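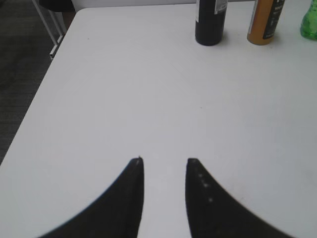
Bent Kjærgaard wrote to me asking why a flood dataset needs to know which side of the bridge people were standing on. Fair question! The river at Skendbridge backs up behind the arches, so the upstream side gets wet long before the downstream side does, and a report that just says "at the bridge" is pretty hard to use.

Prutum flood notes, version 2

I started this after the August flood, when half the village was posting water levels in different chat groups and none of them agreed. What you get is one table of 3,332 short reports, each with a time of day, a spot and a depth in inches. I've matched 2,005 of them to a point on the map. The rest are in there too – just filter on the column called placed.

Things to know before you use it

Depths are mostly guesses against doorsteps and car tires. Nabila Helmy went through the Suominen Street ones with a tape measure afterward and fixed 40 of them (marked checked). Sunday night is thin, the power was out and so were our phones.

Khải Thái wrote the cleanup script, and it still trips on reports that say "knee high." I leave those blank for now.

Please don't use this for insurance claims or to decide where to build. It's neighbors' notes, and I'd hate to see it treated like a survey.

Corrections are very welcome, especially from the Lurnetti side of the river. Send me the row number and what you remember.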